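Arsenault Two-Arm Cell: Set-Up Guide for Visitors and Open Days

Section 5. Running the card pass demonstration

Use this section when the cell is shown to visitors at the Bunbridge site. For lab use without an audience, go back to Section 4.

5.1 Before the doors open

1. Turn on the power supply at the rear and wait 60 seconds before starting the Verno software.

2. Check that both base plates are tight on the rail. Do not lean on the rail while tightening.

3. Trace each purple cable from base to gripper. Clips on the links must be closed. A loop hanging near the gripper is normal, but it must not be under the card at the start.

4. Load the routine named "card pass" and set the speed to 60 percent. The factory setting of 100 is too fast for people to follow.

5. Run the routine once with no visitors present. The left arm holds the card and the right arm comes in from the other side, so the grippers work very close together near the middle of the floor.

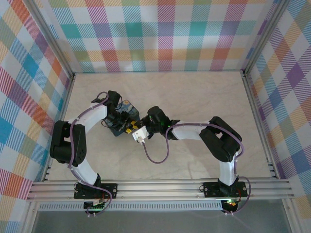
Wokow wrote in after the April open day that their visitors kept asking for the pass to be stopped halfway, and that the pause button on the second screen was easier to reach than the one in the main menu. Either button may be used. Both hold the arms in position with the motors on.

CAUTION: A paused arm is still powered. Keep hands outside the walls until the screen shows "Motors off."

5.2 Showing the wrist view

1. Open the Views tab and select the wrist camera.

2. Move the window to the visitor screen and make it full size.

3. Point out the yellow gripper fingers first. Visitors often need a moment to work out which way is up, as the printed card can fill most of the view.
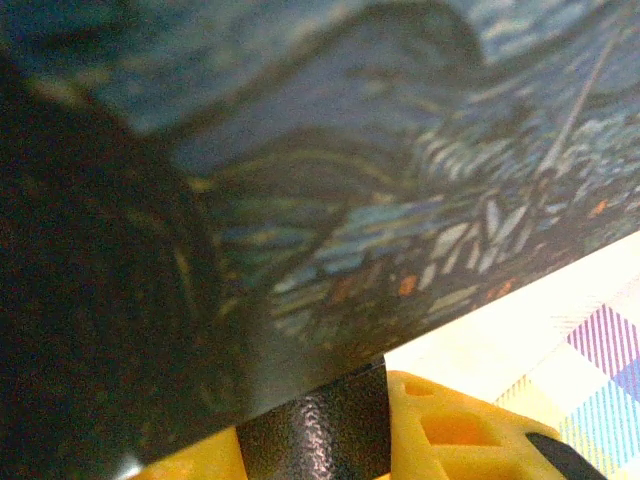
4. Return to the fixed view before starting the next pass.

Note: If the wrist view freezes, close the tab and open it again. There is no need to restart the routine.

5.3 During the visit

Keep groups to 9 people or fewer. Stand to one side of the front rail so that everyone can see both arms, and start the pass only when you have finished talking. Most questions come while the grippers are close to each other, and the pause button is useful then.
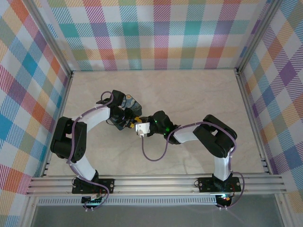 Leave the arms paused for no more than 5 minutes at a time. After that, the software asks whether to continue or park. Choose Park if the group is moving on, and take the card out only after the motors are off.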